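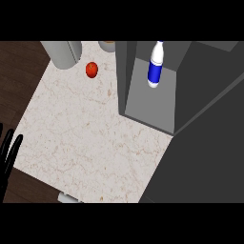

Fig. 1. White marble countertop with tan veining, dark wood floor at left.

Materials for Interiors, Week 2: Stone

Marble is limestone that has been through a lot. Bury limestone, heat it, squeeze it, and the calcite grains regrow into a tight mass of interlocking crystals. Any fossils are usually lost in the process. The veins are whatever else was in the neighborhood: clay, iron oxides, a bit of graphite. Iron gives you the tans and browns. Clients pay extra for this dirt, so learn to talk about it respectfully.

Terms you need for the quiz

Etching – acid dissolves calcite and leaves a dull spot. Lemon juice will do it before you have found a towel. Sealer does not prevent etching, whatever the showroom told you.

Staining – something colored soaks into the pores. Sealer does help with this one.

Honed / polished – matte / shiny. Etches show less on honed. Stains can show more. Choose your regret.

Mohs hardness – calcite is 3, quartz is 7. Most grit on the bottom of a pot is quartz.

A word on names. Stone dealers call nearly anything that takes a polish "marble," including several rocks a geologist would cross the street to avoid. Ask for a scrap and put a drop of weak acid on it. If it fizzes, you have calcite. If it only fizzes once powdered, suspect dolomite. If nothing happens at all, you may be holding quartzite, and the dealer has undercharged you.

Reading: Bae, chapter on carbonates, to page 77. Skip the section on cathedrals unless you like cathedrals.

Lab: bring your sample from the Milier yard. Gyu-bin Sung has the acid bottles and the goggles, and you will be wearing the goggles. Groups of 2, 60 minutes, write-up due at the next lab.

Last updated: September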